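Plastic cups still smell like soda after washing
Posted in Kitchen & Cleaning, 1,451 views

bandgate_mom
Hi all, hoping somebody has dealt with this. We have a bunch of colored plastic cups the kids use for everything (water, milk, the occasional soda when Grandma visits), and over the summer they picked up a smell I can't get rid of. It's sort of sweet and stale at the same time. I wash them with regular dish soap in hot water and they look perfectly clean, but put your nose in one and there it is. My youngest has started refusing the pink one altogether and says it tastes "like old birthday."

I'd rather not throw them out. They're the right size for small hands and they've survived being dropped off the deck more times than I'd like to admit. I did try leaving them in soapy water overnight and it made no difference that I could tell. I stack them in the cupboard over the stove, if that matters. Has anyone gotten a smell like this out for good?

Damián Lagos
Oh, I know that smell well! We had the same thing going on with our picnic set, which came along to my aunt's place in Cáceres and back and spent far too long zipped up in a cooler bag.

What worked for us was plain baking soda. Put a heaping tablespoon in each cup, fill it to the brim with warm water, give it a stir and walk away until the next morning. Then rinse really well, and here's the part I skipped the first time: let them air dry completely, upside down on a rack with a bit of space under the rims, before you stack them. I think a lot of the smell is just damp getting trapped where one cup sits inside another. Ours took two rounds, and the oldest cup took three, so don't lose heart if the first morning is disappointing.

I'd also find them another cupboard. Over the stove they get warm and steamy every time you boil pasta, poor things. And if the kids have soda, rinse the cup right after, even if it's only a quick swish. Once it dries to that sticky ring at the bottom you're in for a proper scrub.
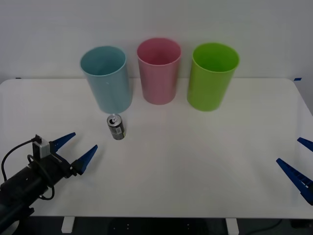

Can I use white vinegar on plastic cups in place of baking soda?
Vinegar is fine for most plastic cups. Mix one part vinegar with three parts warm water, soak for an hour or so, then wash with dish soap and rinse until the sour smell is gone.

Brallel_13
just buy new ones, they're like a dollar each

bandgate_mom
Thank you Damián! I did the baking soda overnight and there's only the faintest whiff left in one of them, so that one is getting a second round tonight. The rest are drying on the rack and I've cleared them a shelf by the sink. Brallel, I hear you, but these have sentimental value at this point :)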